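Main page | Contents | Recent changes | Random article

Skustine gripper (maintenance)

The Skustine is a hand-held parallel-link gripper made by Plikham and used in pairs for work with cloth. Each unit has two curved arms that close on a pair of inner finger pads. A camera on the tool looks out over the fingertips. This article covers setup and routine care.

Setup

Both grippers are switched on with the arms open and left for 125 seconds while the encoders find zero. The operator then closes each one fully and checks the reading. A closed value between 122 and 152 counts is accepted. Outside that range, the linkage is loosened at the outer pivots and set again.

A cloth check follows. The fabric is pinched with one gripper, held at the far end with the other, and pulled lightly sideways. 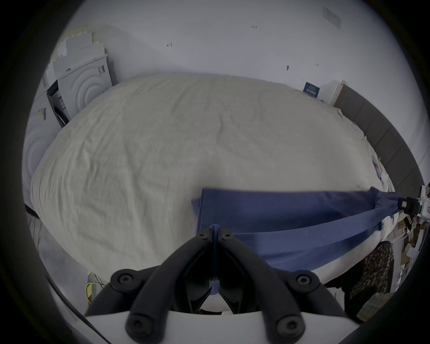

Cloth check on a bed, with dark blue fabric held by two grippers.

If the fabric creeps out of the pads at light tension, the pads are worn or dirty. Lint is the usual cause and is removed with a dry brush. Solvents harden the pads and should not be used.

Maintenance

Pads are replaced after around 168 hours of use. The small screws near the tips are tightened by hand only. Play in the arms most often comes from the lower joints. The Norville workshop fits a thicker washer there, a change later adopted in the Sepp revision.

See also: Sepp revision, Encoder zeroing

Categories: Robot grippers | Maintenance procedures

Contact | Terms of use | Back to top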